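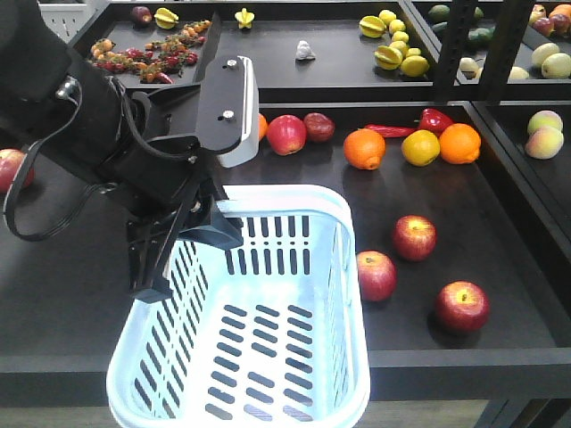
Blue basket on the middle shelf, with apples to the right of it and the back row of fruit behind.

From: Stankevičius
To: Skolosura shop list
Subject: Re: Re: baskets and the produce shelf

Replying to the message from last night, quoted in part below.

> I have two questions before we order. First, are the pale blue baskets
> the right ones for the produce corner, or should we go back to the wire
> ones from Orkavano? The wire ones took more weight. Second, can we agree
> on what goes along the back of the middle shelf? It has been different
> every time I come in, and the labels never match.
>
> Also, the price on the blue ones goes up if we order fewer than 100.

On the baskets: I would stay with the blue plastic. The slots go through the walls and the floor, so grit and bits of leaf drop out and you can rinse one under the tap in a few seconds. The corners are rounded and don't catch on sleeves. The wire ones did hold more, but they marked the pears and we ended up lining them with paper, which had to be changed every morning.

We have 40 left in good shape. I went through the stack in the back and pulled 5 with split rims. Please don't put those back out. They are fine for onions in the storeroom.

If we order 100 we get the lower price and shouldn't need to think about it again until next August. The budget line for fixtures still has 800 in it and the order fits inside that. I can send it in as soon as two more people on the list say yes.

On the shelf: the photo has apples and an orange in the back row, with a long red chili pepper lying behind the orange. I like the fruit there. The colors show up well against the dark grey. I would move the chili to the top shelf, along with the bell pepper next to it. Customers pick it up with the fruit and then leave it at the register.

So my suggestion for the back row is apples on the left and oranges on the right, with one label for each. The red apples and the darker maroon ones can share a label if they are the same price that week. If they aren't, split them and put the darker ones next to the oranges.

Please keep loose apples back from the front. The lip stops most of them but a small one will go over it if the shelf gets bumped. A basket can sit at the front for filling and be taken away after.

Wememness delivers at 7 a.m. this month, so whoever opens should have the shelf wiped down before then. The spray is under the sink and the cloths are in the second drawer.

Stankevičius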